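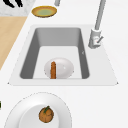 Handout: our visit to the Kollár open day

So, the open day! We spent most of it on the simulated kitchen, where the task was getting food items and dishes into and around a sink. Koklow is the arm software and Fullbridge is the simulator it runs in. They told us almost 4000 practice runs are saved already.

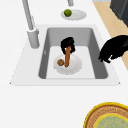

What I'd like you to write up is the grasp. A long thin item on a round plate gives the fingers very little to close on, and a small tilt changes everything (we talked about this in unit 5).

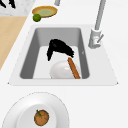
Course instructor, Robotics 665, Rimstead
December 2024

Please compare at least two camera views before you decide where anything is. I got the depth of the basin wrong myself from a single view!

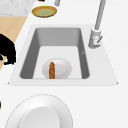 Bring one page of notes and 15 lines of pseudocode for a pick and place to our first January class. Sketches are fine, messy ones too.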